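4장. 원고 제출과 교정본 확인 (저자용)

이 장은 Clidon 출판 관리 시스템에서 원고를 올리고, 편집부에서 온 교정본을 확인하는 방법을 설명합니다. 계정이 아직 없는 분은 2장을 먼저 읽어 주십시오. 번역자와 삽화가도 같은 화면을 사용하지만 메뉴 이름이 조금 다릅니다. 다른 부분은 해당 단계에 따로 적었습니다.

4.1 제출 전에 준비할 것

원고 파일은 한 개로 합쳐 주십시오. 장마다 나눈 파일은 시스템이 순서를 잘못 읽는 경우가 있습니다. 파일 형식은 DOCX 또는 ODT를 받습니다. PDF는 참고용으로만 첨부할 수 있고, 원고로 등록되지 않습니다.

작품 소개글은 공백을 포함하여 1000자까지 입력할 수 있습니다. 저자 소개도 같은 길이입니다. 긴 글을 붙여 넣으면 넘치는 부분은 경고 없이 잘리므로, 다른 프로그램에서 글자 수를 먼저 확인하는 것이 좋습니다.

주의: 파일 이름에 한글을 쓸 수 있지만 따옴표와 물음표는 쓸 수 없습니다. 이 기호가 들어 있으면 업로드가 끝까지 진행된 다음에 오류 355가 나옵니다.

4.2 원고 올리기

1. 로그인한 다음 왼쪽 메뉴에서 "내 작품"을 누릅니다. 번역자는 "내 번역"을 누릅니다.

2. "새 작품 등록"을 누르고 총서를 선택합니다. 현재 선택할 수 있는 총서는 Nevel(장편소설)과 Toledo(시, 단편, 산문)입니다. 총서를 잘못 선택하면 저자가 직접 바꿀 수 없습니다. 이 경우에는 편집부에 메시지를 보내 주십시오.

3. 제목, 부제, 필명을 입력합니다. 필명 칸을 비워 두면 계약서의 이름이 표지에 들어갑니다.

4. "파일 선택"을 눌러 원고를 올립니다. 진행 막대가 끝까지 가고 초록색 표시가 나올 때까지 창을 닫지 마십시오.

5. "미리보기"를 눌러 장 제목이 모두 목차에 나오는지 확인합니다. 빠진 제목이 있으면 원고 파일에서 그 제목에 "제목 1" 스타일을 적용하고 다시 올립니다.

6. "제출"을 누릅니다. 접수 번호가 화면에 나오고, 같은 번호가 전자우편으로도 갑니다.

참고: 제출한 후에도 담당 편집자가 정해지기 전까지는 파일을 바꿀 수 있습니다. 담당자가 정해지면 "파일 교체" 단추가 회색으로 변합니다.

4.3 교정본 확인하기

편집자가 교정본을 올리면 "내 작품" 화면에서 제목 옆에 "확인 필요"라는 글이 나옵니다. 교정본은 두 가지 방법으로 볼 수 있습니다. 화면에서 바로 보는 방법과, 내려받아서 보는 방법입니다. 수정 의견은 화면에서 보는 방법으로만 남길 수 있습니다.

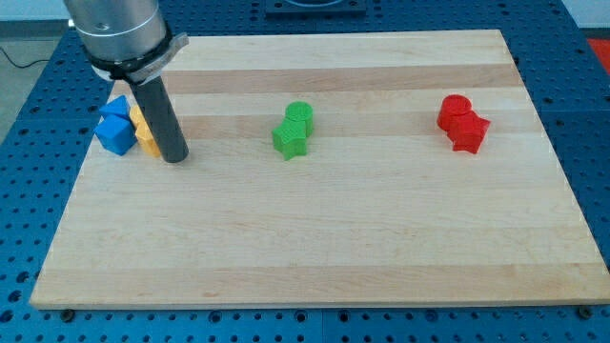 의견을 남기려면 먼저 고치고 싶은 문장을 마우스로 선택합니다. 오른쪽에 작은 칸이 열리면 그 안에 내용을 씁니다. 다음 순서로 진행해 주십시오.

1. 문장을 선택하고 의견의 종류를 고릅니다. 종류는 "오자", "표현", "사실 확인", "기타"가 있습니다.

2. 의견을 씁니다. 바꾸고 싶은 문장이 정해져 있으면 문장 전체를 써 주십시오. "좀 더 부드럽게"와 같은 의견은 편집자가 다시 질문해야 하므로 시간이 더 걸립니다.

3. "저장"을 누릅니다. 저장하지 않고 다음 쪽으로 가면 의견이 없어집니다.

4. 모든 쪽을 본 다음 "교정 의견 보내기"를 누릅니다. 이 단추는 교정 차수마다 한 번만 누를 수 있습니다.

주의: 두 사람이 같은 계정으로 동시에 의견을 쓰면 나중에 저장한 의견만 남습니다. 공동 저자는 반드시 계정을 따로 만들어 주십시오. 공동 저자를 추가하는 방법은 2장에 있습니다.

4.4 최종 승인

마지막 교정이 끝나면 "최종 승인" 화면이 열립니다. 여기에서는 본문을 고칠 수 없고, 판권 면에 들어가는 이름, 감사의 말, 헌사만 확인합니다. 이름의 로마자 표기는 특히 천천히 봐 주십시오. 2월에 나온 이전 안내서에는 로마자 표기를 승인 후에도 바꿀 수 있다고 되어 있었는데, 지금은 바꿀 수 없습니다.

승인을 누르면 파일이 Kirkgate 제작실로 넘어갑니다. 그 후의 일정은 "제작 현황"에서 볼 수 있습니다. 전자책만 내는 작품은 "제작 현황"에 인쇄 항목이 나오지 않습니다.

4.5 자주 나오는 오류

오류 355: 파일 이름에 사용할 수 없는 기호가 있습니다. 이름을 바꾸고 다시 올려 주십시오.

오류 363: 원고 안에 변경 내용 추적이 켜져 있습니다. 모든 변경을 적용하거나 취소하고, 추적 기능을 끈 다음 저장하여 다시 올립니다. 메모가 남아 있어도 같은 오류가 나옵니다.

빈 화면이 나올 때: 브라우저의 임시 파일을 지우고 다시 로그인합니다. 그래도 같으면 접수 번호와 브라우저 이름을 적어서 도움말 창구로 보내 주십시오.

이 장의 마지막 수정: 2022년 3월 30일
작성: Osian Gronow, 저자 지원 담당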